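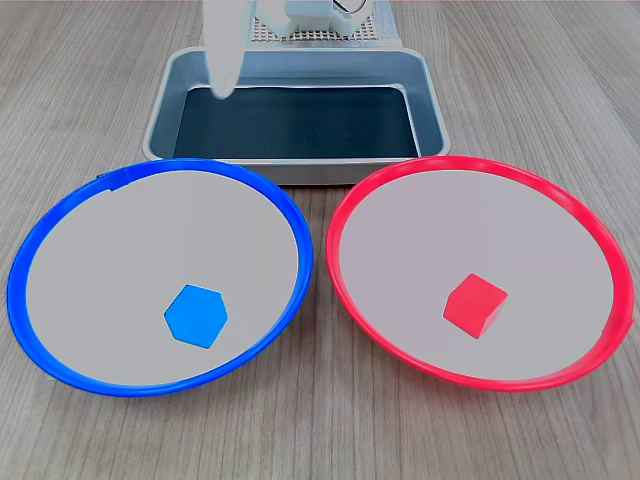 What is the Rornitz sorting set for?

It is for teaching young children to group objects by colour and by shape, using two rimmed plates, a tray and a bag of blocks, at a nursery table or at home.

Search products, news and stockists
Search

Wovness launches Rornitz sorting set for nurseries and childminders

Wovness, the maker of early years table toys, will put its new sorting set on sale in November. The set is called Rornitz and is meant for children aged three and over. It has been made for short sessions at an ordinary table, with one adult and one or two children, and it packs away into a single box.

The starting point is a blue plate and a red plate set next to each other. A child takes a block from the tray and decides which plate it belongs on. In the simplest game the block goes on the plate of the same colour. The adult can then change the rule and ask for shapes, so that hexagons go on one plate and cubes on the other, whatever their colour.

The raised rim carries the colour and the inside of each plate is a pale grey. Wovness settled on this after trying plates that were one colour all over. On those, a blue block on a blue plate was hard for some children to pick out, and they tended to lift the plate to look for it. With a pale inside, the block can be seen from across the table and the rim still tells the child which plate is which. The blue hexagon is also a lighter shade than the blue rim, which gives the adult a chance to talk about light and dark versions of the same colour.

The rims are deep enough to stop a block sliding off when a plate is pushed across the table, and low enough for a small hand to reach over. The plates do not have a right or left side and can be swapped at any time. Swapping them halfway through a game is one of the activities in the guide.

The tray stands behind the plates, where a child can reach it without leaning on them. It is metal and rectangular. Some of the nurseries that tried early sets asked for a lid. There is no lid in the first edition, but the outer box can be used to cover the tray between sessions.

"We wanted something you could set out while the children were taking their coats off," said Armindo Abreu, who led the design of the set at Wovness. "Two plates, a tray and a few blocks. If you only have time to sort two blocks before snack, you can still do that and it is a proper activity."

The guide is a stapled booklet of 96 pages. It was put together with Cirix, a training firm for childminders and nursery staff, and it gives 45 games in order of difficulty. The first few use one block at a time. Later games bring in both plates together, then sorting by two rules at once, then simple counting. Each game has its own page with the words an adult might say, and there is space at the foot of the page for notes on how it went. The pages can be copied for use within one setting.
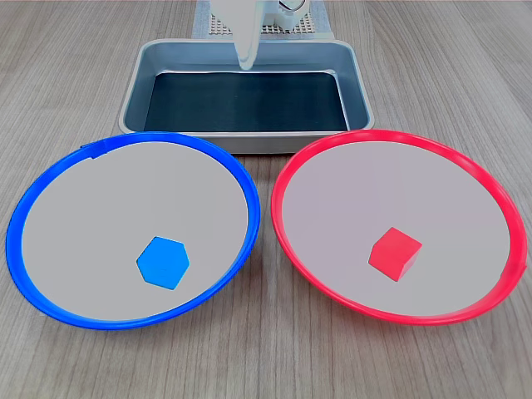 Lourenço Patrício

A blue hexagon on the blue plate and a red cube on the red plate make up the layout for the first matched game in the guide. The adult puts one block on each plate and leaves them there, and the child adds more of the same. Cirix trainers suggest starting in this way with children who are new to sorting, as there is something to copy and less to be told. Once the child is matching with ease, the two blocks are taken away and the game is played from empty plates.

Shape can be talked about from the same layout. The hexagon lies flat with its six edges showing, and the cube is a small solid block. Children can be asked to run a finger along the edges, or to find another object in the room with straight sides. The guide advises against correcting a child who puts a block on the "wrong" plate. The adult should ask why it went there and listen to the answer.

Early sets were used over one term at Furtado, a group of nurseries that looks after 188 children. Staff kept a short diary of each session. Several wrote that the plates worked best placed close together, so that the child could compare them without turning round. Others found that a plain table was better than a patterned cloth. Both points have been added to the opening pages of the guide, along with a note on seating: the child should face the plates, with the adult to one side.

Staff also asked for fewer blocks to be out at once. The guide now suggests beginning with a small handful on the tray and keeping the rest in the bag.

The plates and blocks can be wiped with a damp cloth and mild soapy water. They should be dried before they are put back in the box. The metal tray should not be left to soak. Spare blocks and single plates will be sold separately, and settings that lose a plate will not need to buy a new set.

The first production run is 4000 sets. Orders from nurseries, childminders and schools will be sent out first, and sets for families will follow through toy shops and the Wovness website. Settings that took part in the trial will be sent the finished guide free of charge.

Review copies of the guide and a loan set can be requested from the Wovness press desk. Please say whether the set is for use in a nursery, a school or a home, and give a delivery address. Loan sets should be returned in the box they came in, with all blocks in the bag.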